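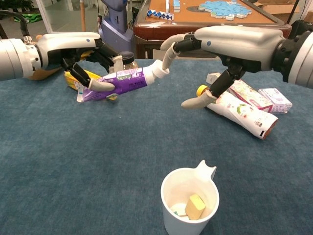
Robot hands at the packing bench, three months in
Forum: Small warehouse and fulfillment

closavska_nights
Posted 11th June

We pack mixed orders, mostly tubes, jars and small boxes. In February the company put two-arm stations on the first line. Before, each of us packed around 60 orders in an hour. Now I watch the arms and fix what they leave. My pay is the same, but I go home tired in a different way. Does somebody else have this?

Birdie Sorensen
Yes, same in our place. My wrists are much better, I must say it. I had pain for 4 years from closing boxes. What I miss is the talking. When you pack next to a person you talk, and when you watch a machine you stand alone with a screen.

rengifo_line2
I don't agree that it is only watching. Soft tubes are the difficult part. A hand with fingers can take a tube at the crimped end or in the middle, and the result is not equal. I write down every bad grip, and after some weeks the settings were changed because of my notes. For me this is more interesting work than before.

closavska_nights
Did they pay you more for these notes?

rengifo_line2
No. I asked two times.

Soledad Ferreira
Then this is the problem, in my opinion. You are teaching the station, and teaching is a skill. In Skesulberg our shift leader put it in the job description and we got a new pay step. It was small, but it is written on paper. Ask for it in writing before the second line is changed.

drornau_tom
Sorry, but I see it more simple. We had 3 people on the bench and now we have one. The other two were moved to returns and they didn't choose it. A pay step for one person is nice for this one person.

Soledad Ferreira
That is fair. With us all were asked first, so I speak from a better situation.

Birdie Sorensen
@closavska_nights, do you rotate? We change places every two hours now and it helps with the tiredness.

closavska_nights
Not yet. I will ask my leader tomorrow about the rotation, and about the paper also.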